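Filed under: Student Projects > Robotics
Last updated: January
14 shares | 2 comments

Two Arms, One Plate: Final Report of the Flistdale Table-Clearing Team
Oi-ling Lu, Duván Ticona, Patricio Montecinos
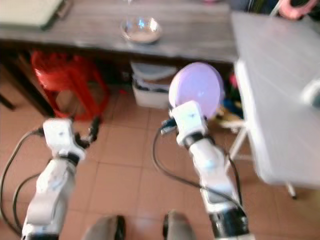 1. What we said we would do

Our proposal promised a two-armed robot that would clear a dinner table and stack the dishes. Ms. Ng wrote "ambitious" in the margin, and we took it as praise. By the second week the goal was one round, light thing, picked up by one arm and handed to the other.

2. Driving it

Duván drove for most of the term. The right arm got good at holding a disc upright by the rim. The left arm got good at waiting. Handing over was the hard part - both grippers have to agree on where the plate is, and ours had separate opinions until we redid the calibration.

We recorded 2,000 short runs and threw out every one where somebody bumped a table.

3. Results

In the final test the handover worked 9 times out of 14. Three of the misses were drops. The other two were a standoff, with both grippers closed on the plate and Patricio reaching for the stop button.

4. What we would change

Slower wrists. Shorter cables, or at least cables that someone has tied down. Oi-ling would also like it noted that she asked for a bigger plate in January.

Stacking is left to next year's team.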